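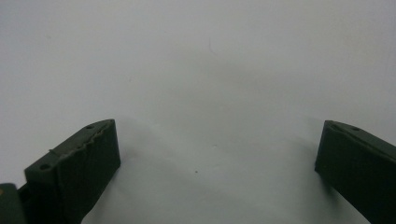
Hilo sobre el mantenimiento de las pinzas de mano de la celda Palto. Me lo han pedido varias veces por privado y prefiero dejarlo escrito en un solo sitio. Va de dedos, tornillos, cables y mesa. De programación no hay nada.

La celda es sencilla: una mesa, una superficie clara encima, un par de pinzas iguales que se manejan con las manos y, en cada pinza, una cámara que mira hacia los dedos. El brazo que reproduce después los movimientos está en otra sala y tiene su propio plan de mantenimiento.

Los dedos son la pieza que más se gasta. Los pedimos a Zasura en verde muy oscuro y mate. Antes los teníamos en un gris claro y en la cámara el borde se perdía contra la mesa. El cambio de color nos ahorró bastante trabajo de calibración.

Cada juego lleva número de lote escrito en la bolsa. El que está montado ahora es del lote 307. Lo apunto en la hoja de la celda el mismo día que lo monto, porque luego la bolsa se tira y no hay forma de saberlo.

Vida útil: en nuestro caso, hasta 600 agarres por juego con objetos duros y pequeños. Con tela o cartón aguantan bastante más. No tomo el número como regla fija, miro el canto y decido.

Qué miro en el canto. Si la cara superior está áspera pero la cara de agarre sigue plana, el dedo se queda. Si el defecto llega a la cara de agarre, el dedo se cambia. Un reborde en la arista de arriba suele ser de fabricación y se puede repasar con una lima fina, sin pasar de ahí.
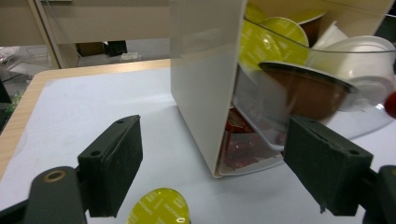

Los tornillos de los dedos se revisan antes de cada tanda. Entran por los agujeros del canto superior y, si uno se afloja, el dedo gira muy poco, lo justo para que los objetos finos se escapen por un lado. Se comprueba con la mano, empujando el dedo hacia dentro y hacia fuera. El derecho tiene una esquina mordida cerca de la parte de abajo. Está anotada en la hoja y de momento sigue montado. Para probar el ajuste uso cápsulas de café y tapas sueltas: la tapa plana, apoyada en la mesa, es lo primero que falla cuando los dedos no cierran paralelos.

Orden para cambiar un dedo:
Pinza desconectada y abierta del todo.
Tornillo delantero primero, luego el trasero.
Dedo viejo fuera, limpiar el asiento con un paño seco.
Dedo nuevo dentro, los tornillos a mano hasta que toquen.
Cerrar la pinza despacio, dejar que los dedos se alineen entre sí y apretar en esa posición.

El último paso es el que más gente se salta. Si aprietas con la pinza abierta, el dedo se queda donde lo dejó el tornillo. Al cerrar verás luz entre las caras, normalmente por la punta.

Destornillador: uno pequeño de mango redondo, marca Ammann, que vive en el cajón de la celda y no sale de allí. Apretar hasta que haga tope y un poco más. El material cede y si te pasas deformas el agujero. Dos juegos perdidos así el primer mes.

Fijador de roscas no ponemos. Lo probamos y al desmontar se venía material con el tornillo. Revisar a menudo sale mejor.

Limpieza de las caras de agarre: paño con agua y una gota de jabón, secar y esperar un rato antes de volver a usarlas. El alcohol las deja brillantes y con menos agarre. Las cápsulas van soltando polvo de café que se mete en la textura, así que después de una sesión con ellas toca limpiar aunque no se vea suciedad.

Prueba de cierre después de limpiar: una tira de papel entre los dedos, cerrar y tirar. Tiene que costar lo mismo en la punta que en la base. La repito en las dos pinzas y comparo. Si una sujeta y la otra no, miro primero los tornillos y después el recorrido del gatillo.

Cables. Es la avería más frecuente por detrás de los dedos. El cable sale de la pinza y tiene que poder hacer una curva amplia sin rozar el canto de la mesa. Si se queda tenso cuando estiras el brazo, el conector sufre y empiezan los cortes de señal, que en el registro parecen un fallo de la cámara.
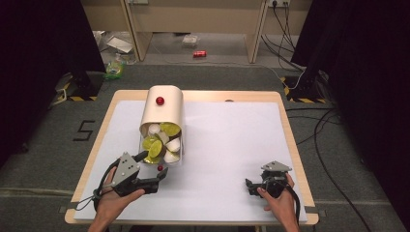
Las dos pinzas sobre la mesa, la izquierda abierta junto a la bola roja de prueba.

Las bolas las uso para comprobar la punta de los dedos. Una bola pequeña y lisa se escapa en cuanto hay un poco de giro. La cojo, la levanto un palmo, la dejo en la hoja blanca y repito. Hago 9 intentos con cada mano. Si se escapa más de una vez, vuelvo a los tornillos.

La hoja blanca también entra en el mantenimiento. Tiene que llegar casi hasta el borde de madera y estar bien estirada. Una arruga debajo de un objeto plano cambia la altura y luego parece que la pinza agarra mal. Las manchas pequeñas las dejo. Cuando hay muchas, hoja nueva.

Los soportes de los lados llevan rayas amarillas y negras en la base para no darles con el pie. Aun así, al final del día compruebo que no se hayan movido. Los cables que van por la moqueta los aparto de la zona donde se apoya quien maneja las pinzas.

Marcas de la placa superior: los puntos blancos se limpian con un paño seco, sin frotar. Si uno se borra, se cambia la placa entera. Repasarlo con rotulador no sirve, el tamaño nunca queda igual y el seguimiento se vuelve inestable.

Cada cuánto hago cada cosa:
Antes de cada tanda: tornillos, cierre con papel, cables.
Después de cada tanda: limpieza de caras.
Cada semana: placas, lentes de las cámaras, hoja de la mesa.
Cuando toque: dedos.

Repuestos que conviene tener en el cajón: un juego de dedos completo, tornillos, un cable de cada lado y una placa. Los cables nos los prepara Flander a medida y tardan en llegar. En julio nos quedamos sin ninguno y paramos la celda varios días por un conector.

Pendiente: quiero probar con Zasura unos dedos con la arista superior redondeada. Creo que se morderían menos en las esquinas. Cuando lleven unas cuantas sesiones cuelgo aquí cómo han quedado.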